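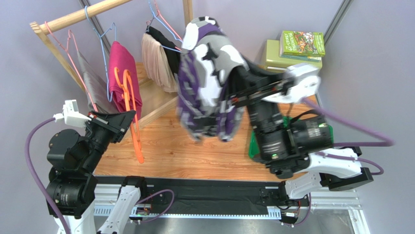

Wudgate, Season Two: Where Did the Lighthouse Go?

I finished the second season of Wudgate at 3 in the morning, which tells you either that it's gripping or that I have no sense of self-preservation. After a night's sleep I lean toward the second one.

If you've missed it so far: Wudgate is a fishing town where people keep forgetting one particular winter. Season one spent its whole run on the lighthouse. Who lit it, who was in it, why the sheriff's mother wouldn't look at it from her kitchen window. I had a theory. I had a notebook for the theory. Season two opens with a storm and the lighthouse is gone, and everyone on screen takes this about as hard as a canceled dentist appointment.

What we get instead is Mahasneh, the new harbormaster, and I'll admit I like her a lot. She walks into every room as if she's already read the minutes. The episode where she goes through the old harbor logs and finds 189 boats listed in a port that has room for 30 is the best hour this show has done. No music, hardly any talking, just her pencil going down the column. Then the next episode opens at a wedding and the boats don't come up again until the finale, where someone mentions them while looking for a coat.

Also, Coden is back. Coden fell off a cliff. We watched him do it, in slow motion, with a choir. His explanation is "I got lucky," and his sister hugs him and asks if he's eaten. I've had longer conversations about a lost umbrella.

My friend Gunnlaugur Stougaard, who watches these with me over the phone and breathes loudly during the tense parts, thinks the whole season is taking place inside the forgotten winter, so nothing needs to add up. I think that's generous. It does explain the snow in August, though, and I haven't got anything better for the snow in August.

Things I did enjoy: the ferry argument, the priest's terrible driving, and the moment when the sheriff opens the Flolemia box and it's just full of receipts. (Flolemia being the company that's owned the cannery since the pilot and has yet to can anything.) I laughed out loud — I'm fairly sure I was meant to gasp.

The finale jumps ahead 300 years for four minutes and comes back without a word on the subject. There's a third season on the way. I've started a new notebook.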